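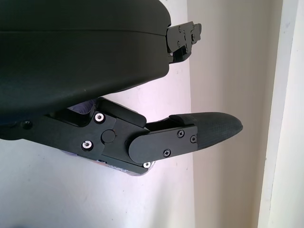

The back room of the Indmont Street library in Modlow will open again to the public on Sunday, after being closed since December for repairs and painting. The room was shut when a pipe above the ceiling leaked and soaked the plaster on two sides. The old dark green paint, which many regular users disliked, has not been put back. The wall is pale now, and library manager Eamon Cronin said the lighter color was the change people had asked for most often.

"We had comments about that green going back to before I worked here," Cronin said. "You would turn every light on at noon and still have people moving their chairs toward the door so they could read."

The room will be open from 10 a.m. on Sunday and will then keep the same hours as the rest of the building. No ticket or library card is needed to use it. Groups that want the room to themselves must book ahead at the front desk, as before.

Before it closed, the back room was used for homework help, a sewing group, a Monday language class and the town's repair mornings, when residents bring in lamps, toasters and clothing to be fixed. The sewing group and the language class moved upstairs during the work. The repair mornings stopped altogether, as the upper floor has carpet and too few outlets.

Cronin said the leak was found by a cleaner who noticed a brown stain near the ceiling and a smell of damp behind the bookcases. By then the water had been running down inside the wall for some time. The books on the lowest two shelves were moved the same afternoon, and 103 of them had to be thrown out. Most were older cookbooks and travel guides. A box of local maps stored in the same corner was not damaged.

The plaster was taken back to the brick on the two affected sides. It then had to dry before any new plaster could go on, and that took longer than planned. The library had hoped to have the room back in use five weeks earlier. Heaters and fans were left running overnight for most of that time, and the door to the corridor was kept shut, to the annoyance of people who use it as a shortcut to the restrooms.

Painting was done by Gernotance, a decorating firm based in the town. Two coats went on over a sealing coat. The firm also painted the window frames and the inside of the door, which were not part of the first plan but looked worn next to the new walls.

Readers were asked to choose the color. Three sample cards were pinned up by the returns desk, and 406 people put a mark on the sheet underneath. Cronin said the winning shade was well ahead of the other two. He said he had no strong view himself, as long as it was not green.

"One person wrote that it should stay exactly as it was," he said. "I would like to meet them."

The wiring was checked while the plaster was off. Four new outlets have been added at table height along one side, mainly for the repair mornings and the sewing group. Under the old arrangement, sewing machines had to share a single extension cord that ran across the floor. The group had complained about it, and staff had taped it down more than once.

The bookcases that stood against the damaged wall will not go back to the same place. They have been moved to the corridor, where they hold large print and returned magazines. Cronin said he wanted to keep the wall clear so that any new damp would be seen early. He also plans to hang children's drawings there later in the year, using a rail instead of pins or tape.

The cost of the plaster and the first round of painting was met by the building's insurance. The outlets and the extra painting came out of the library's own repairs budget. Cronin said the pipe itself had been replaced and that the one next to it, which was of the same age, had been changed too.

Parking may be limited on the day. Part of Indmont Street is still closed for work on the sidewalk outside the post office, and drivers coming from the Han Bridge end will need to go around by the school. The side entrance has a ramp and will be open all day. The front steps can be used as usual.

The first repair morning will be held the following weekend. Residents may bring up to two things each. Microwaves and anything that runs on gas will not be accepted. Clothing should be washed first. Anyone with a lamp or small appliance waiting from the winter is asked to call the library so that the right parts can be looked out in advance.

Homework help will start again in the back room on the next school day, between the end of classes and closing time. The language class has chosen to remain upstairs until the end of its term. The sewing group will return to its usual Thursday evening and has space for new members. Beginners can borrow a machine, but should bring their own fabric.

Staff ask visitors not to lean bicycles or strollers against the new paint. Racks are available by the side entrance.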